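In praise of the boring half hour

I have been meaning to write something about upkeep for a long while, and a letter from a reader in Calutport has finally pushed me into it. She had bought a two-armed bench robot second-hand for her school, and she wanted to know why it worked beautifully in the first week and was hopeless by the fourth. She had been through the software twice. She had not, she said, thought to look at the screws.

Well, bless her, neither did I when I began! I spent most of a winter blaming a program for what was really a loose clamp, and I have held strong opinions on the subject ever since. My opinion, put as plainly as I can, is that we spend far too much of our time and money on teaching these machines and far too little on looking after them. A cell with two small arms on a rail is a simple enough thing, but it drifts, a hair here and a hair there, and the drift goes quietly into everything you do afterwards.

At Virnden, where I help out, we have a half hour set aside before any work begins. It was unpopular when it came in during February, and there is still some sighing over the kettle. The arms are sent to their resting position and compared with each other. The mounting screws along the rail get a turn with the short key. Somebody runs a thumb along each cable, feeling for kinks, and moves every joint through its travel to see that nothing snags. Then we put the alphabet blocks out on the table and try a few slow reaches at both sides, near and far, before anything is recorded or counted.

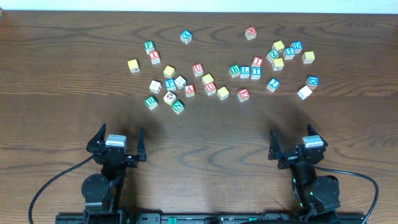 Both grippers open, with the blocks spread out on the far side of the table.
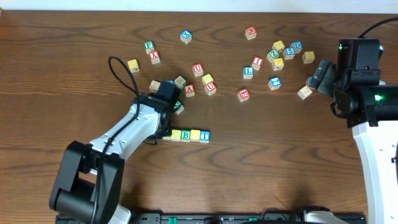
People ask me why we bother with toy blocks when there are proper test pieces to be had. Ristus sells a very handsome set, and I have nothing against it except that it lives in a foam case and everyone is frightened of scratching it. A wooden cube with a letter on it can be dropped, lent, lost under a radiator and replaced. It also gives you something to call it by. "The left hand keeps landing short of the N" is a sentence anyone can write in the logbook, and anyone can read it a month later and know what was meant. I have read a good many logbooks in my time and I can promise you that most entries are nowhere near as useful.

The cables deserve a paragraph to themselves, I think. On small arms like these they have to be long enough to follow the wrist wherever it goes, and so there is always a loop of slack somewhere, and the temptation is to tidy it. I do understand (I like a tidy bench as much as anyone), but a cable tied down neatly with the arm at rest may be a cable pulled tight with the arm stretched out. We once lost an afternoon to exactly that. Now the rule is that you never fasten a cable until you have sent the arm to its furthest corner and back, and if the loop looks a little ungainly, then it looks a little ungainly.

I know the case against all this. The people at Kassab put it to me quite kindly over lunch: a good program ought to cope with a bit of slop, since the world is full of slop, and by fussing over screws we are only making life easy for the machine. There is something in that, and I went home and thought about it. But I would want to choose my slop. If I move the blocks about on purpose, I know what I have changed. If the left arm has sunk by 2 millimetres because a bolt has worked loose, I have changed something without knowing it, and every run I compare with last week's is a muddle.

There is the cost as well, which is where most managers begin. Our logbook has 1085 entries in it, going back to the first rail we ever bolted down, and 38 of them record a fault found during the morning check. You may say that's a poor return on so many half hours. I would say that each of those faults was going to be found by somebody, and I'd much sooner it was found by a person holding a key and a cup of tea than by a person with a week of bad results.

So my advice to the reader in Calutport was to leave the software alone for now. Put the arms at rest, check that they match, tighten what wants tightening, and write down what you did, even when you did nothing much. Let the pupils do it in turns. They are better at spotting a crooked bracket than we are, and they rather enjoy being right about it. She has promised to write again at the end of term, and I have promised to send her our spare short key, if I can find where I put it.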